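Robot Software II – Handout 7: Camera Views and the Observation Record
Instructor: Trinidad Gallardo
Revised 12/25/23

Read this before you start the lab. The arm model and the kitchen are the same ones you loaded in September, so your Irnley install should still work. If the kitchen loads without its wall colors, delete the Plorumness cache folder and start it again.

1. What is in a record

Each step of an episode writes one observation record. It holds the joint positions, the gripper opening, the last command sent, and one rendered picture from each camera. The Sethi logger writes all of them under the same step number. If a camera is slow, the logger waits for it. You will never get a record with two cameras in it and the third left out, but you can get a record that took too long to write. The field write_ms tells you.

The task in this unit is to open one of the cabinet doors. The policy gets the pictures and the joint positions. It does not get the position of the handle, and you may not add it as an input, even for debugging runs that you hand in.

2. The three cameras

Two cameras are fixed in the kitchen. The third is mounted on the hand and moves with it.

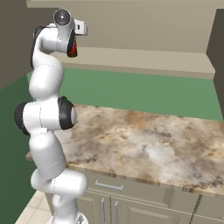
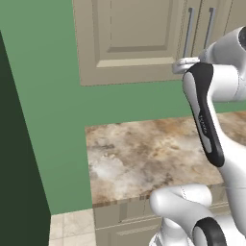
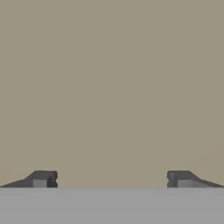
A policy can only use what reaches it through the cameras, and the first job in this lab is to find out what each camera adds. Start with the hand camera. With the gripper open it gives you both fingertips, with the notches facing each other, and plain taupe in the space between them. Nothing in that picture says which cabinet the hand is near. A network trained on the hand camera alone has to get that from the joint positions. The second view has a finger just beside the bottom of a vertical handle, and the finger and the handle are nearly the same gray. Expect trouble there if you use an edge detector or a color threshold. In the first view the arm takes up much of the left side, so a crop taken from the middle of the picture will lose most of it. Check your crop before training.

3. Frames and transforms

A fixed camera has one transform to the robot base. Read it once when the episode starts and keep it. The hand camera has a fixed transform to the hand, and the hand moves, so you have to compute camera-to-base again at every step:

base_T_cam = base_T_hand * hand_T_cam

base_T_hand comes from forward kinematics on the joint positions in the same record. Do not take it from the live state. By the time you ask for the live state the simulator may have moved on a step, and your points will smear when the arm is moving fast. Last year most of the wrong answers to Part B came from this – the code ran and the numbers looked fine with the arm at rest.

4. The lab

Part A. Load the Clendel episode set. There are 686 episodes. Use 560 for training and keep the rest for testing. Split by episode and not by step, or steps from one episode will land on both sides.

Part B. Write the function cam_to_base for all three cameras. Test it on step 248 of the first episode. The checker prints the error for each camera separately.

Part C. Train the small policy three times: fixed cameras only, hand camera only, and all three. Leave the other settings alone. Report the success rate on the test episodes' starting positions, and for every failed run write down the last step at which the hand was still moving toward the handle.

Part D. Pick one failed run and go through its records by hand. Say which camera you would have needed to see the mistake coming. One page is enough.

5. Handing in

Put the code, the three result files and the page for Part D in one folder and upload it. Leave out the rendered pictures, apart from any you use in Part D – the full set is too big for the course server. If you change the random seed, write the new one at the top of the results file.

Questions about the checker go on the course board. Please include the error text and your step number.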